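Schafft die Öffnungszeiten ab, dann könnt ihr die Bücherei auch gleich zumachen

10. November 2018

Jetzt also doch. Die Stadtbücherei Noltitz macht ab März nur noch an zwei Nachmittagen auf. Stand im Lokalteil, unten rechts, neben der Anzeige für Winterreifen. Acht Zeilen. Mehr war das der Zeitung nicht wert, und im Rathaus anscheinend auch nicht.

Ich schreib das hier schnell runter, muss gleich zum Zug, also bitte keine Ausgewogenheit erwarten.

Das Argument der Stadt: Die Leute leihen weniger aus. Stimmt vermutlich. Ich selber leihe weniger aus. Ich sitze aber trotzdem jede Woche da drin, weil es in Noltitz sonst keinen Ort gibt, an dem man zwei Stunden sitzen kann, ohne etwas zu bestellen. Wird das irgendwo erfasst? Nein. Erfasst werden Ausleihvorgänge. Wer Zeitung liest, wer seinen Antrag fürs Wohngeld am Fenstertisch ausfüllt, wer einfach nur im Warmen sein will, taucht in keiner Tabelle auf. Und was in keiner Tabelle steht, kann man streichen.

Satish Pisharody hat dort Deutsch gelernt. Nicht im Kurs, der Kurs war voll. Mit Kinderbüchern, dann mit Krimis, dann mit der Zeitung. Heute fährt er Bus auf der 57 und verbessert mich, wenn ich den Genitiv verschlampe. Ob er 461 Bücher ausgeliehen hat oder vier, keine Ahnung. Er hat sie meistens gleich dort gelesen, vormittags, vor der Spätschicht. Genau die Vormittage fallen jetzt weg. 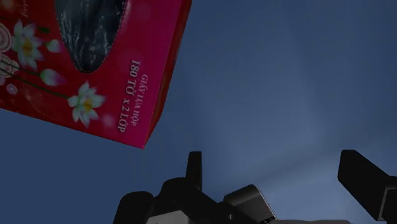 Dann kommt natürlich das mit dem Digitalen. "Die Bibliothek ist rund um die Uhr geöffnet", steht im Ratspapier, gemeint ist die App. Zorkel heißt das Ding. Hab ich probiert. Anmeldung mit Ausweisnummer, dann ein Passwort, dann noch ein Passwort, dann die Meldung, das der Titel vorgemerkt ist und ich in acht Wochen dran bin. Acht Wochen für eine Datei! Und wer kein Gerät hat, kann ja in die Bücherei gehen und dort den Rechner benutzen. Zwei Nachmittage lang. Merkt das eigentlich einer beim Schreiben?

Ich hab nichts gegen E-Books. Meine Mutter liest nur noch so, große Schrift, Licht aus, fertig. Aber eine App ist kein Raum. In einer App setzt sich niemand neben einen und fragt, ob die Seite mit dem Kreuzworträtsel noch gebraucht wird.

Somkiat Suksawat hat es in der Bürgerfragestunde versucht, ganz ruhig, viel ruhiger als ich es gekonnt hätte. Was denn die Schließung an den Vormittagen spart, wollte er wissen. Antwort: Das werde nachgereicht. Ist vier Wochen her. Nachgereicht wurde nichts. Dafür gibt es Geld für ein neues Leitsystem in der Fußgängerzone, Stelen mit Pfeilen drauf, einer zeigt auf die Bücherei. Kann man dann lesen, wenn man vor der verschlossenen Tür steht.

Ja, die Kassen sind leer. Weiß ich. Straßen, Kita, Schwimmbaddach, alles wichtig. Ich will auch kein Schwimmbad gegen eine Bücherei ausspielen, das machen schon andere. Aber dann soll man es wenigstens so nennen. Kürzung. Nicht "Anpassung an das veränderte Nutzungsverhalten". Das Nutzungsverhalten verändert sich ganz von selbst, wenn man dauernd vor zuer Tür steht. In drei Jahren kommt dann die nächste Auswertung, noch weniger Ausleihen, so eine Überraschung, und der zweite Nachmittag ist auch weg.

Was ich will? Die Vormittage zurück. Meinetwegen ohne Ausleihe, meinetwegen nur der Lesesaal, Licht an, Heizung an, eine Person an der Theke. In anderen Städten kommt man mit dem Ausweis sogar ohne Personal rein. Muss man nicht toll finden, aber prüfen könnte man es ja mal, bevor man abschließt.

Die nächste Ratssitzung ist öffentlich. Fragen muss man vorher schriftlich einreichen, der Zettel liegt aus. In der Bücherei.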